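Saturday, May 25, 2019

Glaze tests, Rusinard clay body, continued

Unloaded the kiln this morning. All the Etari clear tiles are crazed, worst where it pooled at the bottom. The Nseir white is fine on the flat but crawled at two corners, probably dust from sanding. Wipe down with a damp sponge next time and let them sit overnight.

Changes for the next batch:

Drop the frit a little and make up the difference with silica. Mix 3000 g dry so there is enough for the cups too.

Sieve twice. There were lumps in the last bucket.

Dip for 3 seconds. At 4 the coat was too thick on the inside curve.

Weighed the bucket with lid before adding water: 355 g. Written on the side in marker so it doesn't have to be done again.

Tireo cones are down to the last box. Order more before June, and get the self-supporting kind. The others tipped over on the bottom shelf and left a mark on the kiln wash.

Crazed tiles go in the freezer and then boiling water, same as the last set. Keep one untouched to compare. 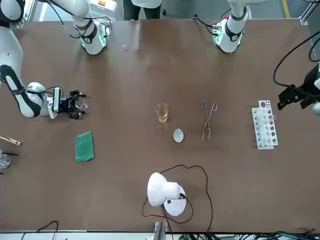 Still to do

Scrape and rewash the bottom shelf. Label the test tiles on the back with iron oxide, pencil burns off. Check whether the top of the kiln is firing cooler than the middle.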